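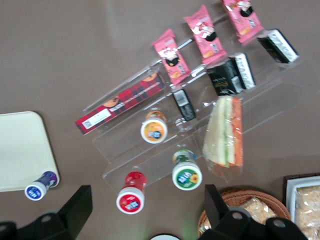
Why I miss the station buffet

6/12/19

Went through Landen again last week, first time in ages. Forty minutes to wait and nowhere to sit down with a cup of tea. The old buffet is a phone shop now. Before that it was nothing, boarded up for nine years, pigeons.

I know, I know. Old man moans about railways. But bear with me.

A buffet was a room you could be in. You bought one tea and that was your rent paid. Students did their homework there, people had rows there, my uncle proposed there (she said no, then yes at Figueroa, diffrent story). Today you get a kiosk and a metal bench with armrests so you can't lie down on it.

Food was never the point. Most of it was dreadful. Grey sausages, soup you could stand a spoon in. We ate it anyway as the windows were steamed up and the train was late.

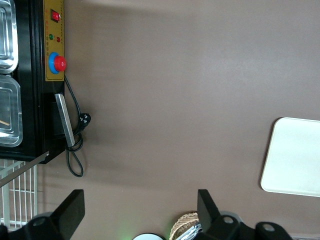 What the railway says

They say there's no money in it. Rents are up, passengers bring their own. Fine. But Winen kept theirs, and Winen is half the size. 20 seats, a radio, open till the last train. Every time I go through it's full. Somebody decided it mattered, that's all.

And who decides at our end? I wrote in April. Got a letter back about "retail opportunities". Not one word about waiting, and waiting is what most of us do at a station.

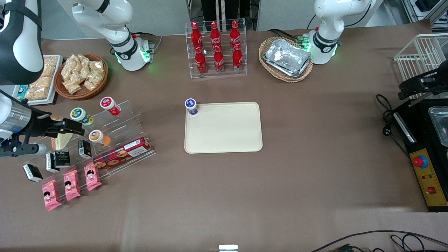 Jianhua Xiong wrote to me after my last piece on this and disagrees. Says the buffet at Landen was filthy, the staff were rude and women on their own didn't feel safe in it after dark. Would take a clean kiosk and a lit platform any day.

Fair. I hadn't thought about the last part and I should of. But then light the buffet, clean it, pay someone decent to run it. You don't knock down a library over a rude librarian. 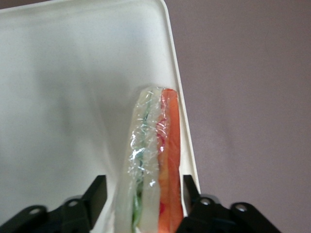
Waiting rooms went the same way, of course, locked at six and then locked for good. So you stand. You eat standing up too, with your bag between your feet. A sandwich in clear plastic film is a perfectly good thing at a table, and a misery on platform two in the wind with no hands free. Put a table under it and a roof over it and I'd stop writing these.

More next month, if the 70 bus ever gets me home.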